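Brindcombe and Manham: what a small exchange has done for us

September 2024

If you have walked past the international office lately you will have heard a good deal more noise than usual, and we couldn't be happier about it. Our staff and student exchange with Manham is going into its second full year, the first group of visitors has unpacked, and the corridor smells of somebody's very good coffee.

For anyone new to Brindcombe, the exchange began as a modest thing. Two departments (geography and social policy) had been reading each other's work for years and wanted to find out what would happen if people could sit in on each other's teaching for a term. The Rathnayake Fund gave us £4,000 to try it. That doesn't go far once you have bought train and ferry tickets, but it went further than we dared hope, mainly thanks to families in both towns who opened up their spare rooms.

We had 22 students take part last year, going in both directions. Several had never lived away from home before, and one group came back so full of ideas about how Manham runs its first-year seminars that we have pinched the format outright! From this term, every social policy seminar will open with a short piece of local news brought in by a student, read aloud and then argued over. It sounds simple and it is, but it gets people talking who would otherwise sit at the back until Easter.

The other big change is Kakutetti, the shared reading list that students at both universities can add to and write notes on. It started life as a very untidy spreadsheet. It is now a proper web page with a search box, and there are about 80 titles on it, from government reports to a couple of novels and a wonderful old pamphlet on village bus services. Please do add to it. You don't need to be on the exchange, and you don't need to ask first. If you add something that isn't in English, put a line or two underneath saying what it covers, so that the rest of us can decide whether to wrestle with it.

Staff have been busy too. The joint module on towns and their rivers has been through both teaching boards and will run in the spring, with the lectures shared by video link and the fieldwork done separately on each side. Marking was the sticking point for months — the two systems give very different weight to coursework — and we are delighted to say there is now an agreed table for turning one set of marks into the other. It fits on a single side of paper. You will find it pinned up by the office door.
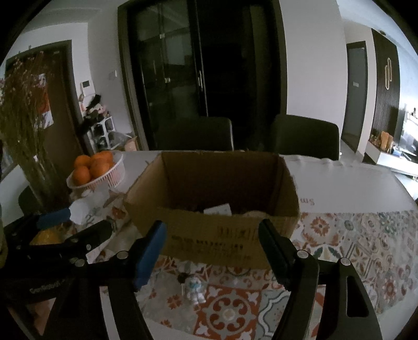
Applications for the spring places open next week and stay open until the end of term. The form is shorter than last year's, and you no longer need two references, only one, which can come from a tutor or an employer. Part-time students are very welcome, and so are people who can only manage a fortnight. We'd love to see more names from the sciences this time round.

The visiting group goes home in March, and there will be a shared supper before they leave, with food from both towns and probably some singing. If you can offer a room for next year, help with English conversation or simply come along and say hello, drop into the office any weekday afternoon. The kettle is on the left as you go in.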